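Spent the morning on the two-arm cell at Plekley. Cycle counter stood at 3631, and I like to do the hands before it gets to 4000.

First job is always the finger joints. Power off, then bend each one by hand and feel for grit. The right index was stiff at the middle joint, so that came apart, got wiped out and went back with a dab of grease.

Then wrist screws. 11 of them needed a nip up, mostly on the left. Van Hecke's sheet says to check them every month. I hadn't since September — my own fault.
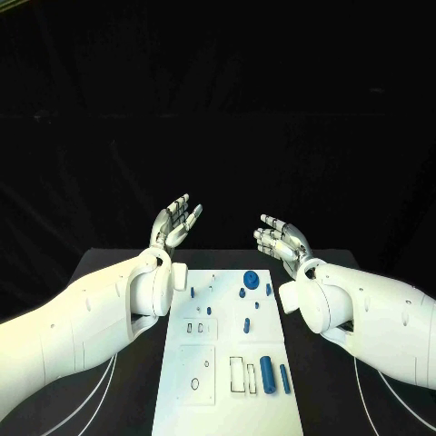
After that, homing. Both arms go to the ready pose over the board and I compare the joint readings with the ones Eduardo Seixas wrote down when he set the cell up. Left was fine. Right was out at the wrist, so I zeroed it again and saved the offset.

Cables next. I leave a loop slack under each arm. Pull them tidy and the connector takes the strain.

Still to do: new fingertip pads, on order from Flollby. Slow speed until they're on.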